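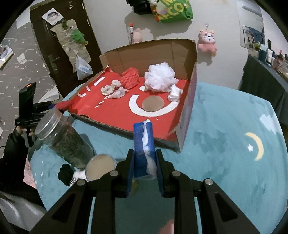
December, gripper notes, second set of pads

Pad swap done before lunch, both hand-helds now on the Partanen blue in place of the grey ones that came in the kit. The grey pads were fine on anything with the decency to be a box. On film wrap they skated, and Mervyn had taken to squeezing the handle as if it owed him money. So the packet of tissues goes first from now on, being the worst-behaved thing we own: clear plastic outside, nothing solid inside, and a tuft sticking out of the slit which catches on whatever it can. Held upright over the box it sits square between the blue pads and the linkages close evenly on it. I'd call that a decent grip for a tool that lives in a drawer.

Episode count stands at 1,335 for the whole Gurnthorpe set, of which 897 were on grey pads. I haven't thrown those away. Joni wants to and I want to argue about it, so they are in a folder called "later", where they will be safe from both of us.

Things to write down before I forget:

Bath puff. Soft, mostly air, no two grips alike. The jaws close on it and keep closing, and the width reading tells you nothing worth having. Treat the width channel as decoration for this one.

Foam fruit net. Better than expected. The honeycomb gives the pads something to bite. Approach from the side — from above it folds up and sulks.

Crumpled tissue. Goes in easily, comes out with the gripper when you open. Slow release helps. Swearing has been tested at length and makes no difference.

Left and right tools are still not the same. Left has more play at the pivots and closes a touch late. Eino says it's the screws. Eino said it was the screws last time, and tightened them, and then we had a gripper that didn't open. Leaving it alone until he's on holiday.

Tracking was steady on the patterned cloth, dropped out twice when both tools came low over the same side of the box. The high back panel seems the likely culprit, or my elbow. Try again with the box turned round and see which of us is to blame.

Triltora firmware: update offered again, declined again. Corey did his and lost the calibration, and has been very quiet about it.

To do: re-zero left width after the screws conversation. Ask Kalevi whether Skedavel will sell pads singly or only in the pack of 308, a quantity suited to a centipede. Wipe the pads between objects, they're picking up lint already.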